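Support Ticket: Grasp success figures differ between simulation runs with identical settings

Last updated: 2023-02-06

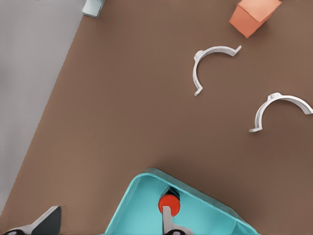
3 min read

Product: Ernent simulation environment
Component: Scene reset and contact settings
Reported by: Patricio Ibarra, Porach evaluation group
Status: Resolved, with one follow-up item open
Priority: Medium

Summary of the issue

The reporter is comparing two grasp policies, Iturra and Brerar, on the tabletop sorting task. The target is the red part in the turquoise tray. The orange box and the white brackets serve as distractors and are not to be moved. Both policies are evaluated from the wrist view.

Repeated runs of the Iturra policy with the same seed produced different success rates. The reporter states that the difference between the two policies was smaller than the difference between repeated runs of the same policy, and that the comparison could therefore not be published in its present form.

Expected behavior

Runs with the same seed, policy checkpoint and scene file should return the same result for every trial.

Observed behavior

The reporter submitted results from 10 repeated runs of 90 trials each. The first trial matched in every run. Results began to differ at a later trial, and the point at which they differed was not the same from one run to the next. Once two runs had separated, they did not come back into agreement.

Troubleshooting log

Entry 1. Support asked the reporter to confirm the scene file, the policy checkpoint and the physics time step. All were the same across runs. The reporter also confirmed that image noise had been turned off.

Entry 2. Support replayed a recorded set of joint commands with the policy disconnected. The divergence was still present. The policy network was ruled out as the source, and work continued on the simulator side only.

Entry 3. The distractors were removed and the replay was repeated. Runs remained in agreement for longer but still separated before the end. The distractors were restored for all later tests.

Entry 4. Support wrote the full object state to disk immediately after each reset. Positions and orientations matched the scene file. Contact data did not. Contact points between the red part and the tray were being carried over from the previous trial, and the solver used them as its starting values for the next one.

Entry 5. It was found that the reset routine restores object poses but does not clear the contact cache when the option "fast_reset" is enabled. The order in which old contacts are read depends on thread timing, which accounts for the variation between runs. The option had been enabled in the reporter's configuration to shorten evaluation time.

Entry 6. The reporter disabled "fast_reset" and repeated all runs of both policies. Every run of a given policy now returned the same result for every trial. Evaluation time increased by around 6 percent, which the reporter considers acceptable.

Resolution

Set "fast_reset" to false in the evaluation section of the configuration file. Users who require the shorter reset may keep the option enabled for training, where exact repetition is not normally needed. It should not be used for reported results.

Effect on earlier results

The reporter asked whether figures collected before the change could be corrected. They cannot. The contact data from those runs were not saved, and the affected trials cannot be identified from the success log alone. Support recommends that the earlier figures be withdrawn from the draft and replaced with those from the repeated evaluation. The reporter has agreed to do so and will state the reset setting in the methods section.

With the corrected setting, Iturra remains ahead of Brerar on this task. The reporter notes that a single seed is not sufficient to support a general claim and has scheduled further seeds.

Open item

A warning should be shown when an evaluation is started with "fast_reset" enabled. This request has been passed to the development team. The ticket will be closed when the change has been merged.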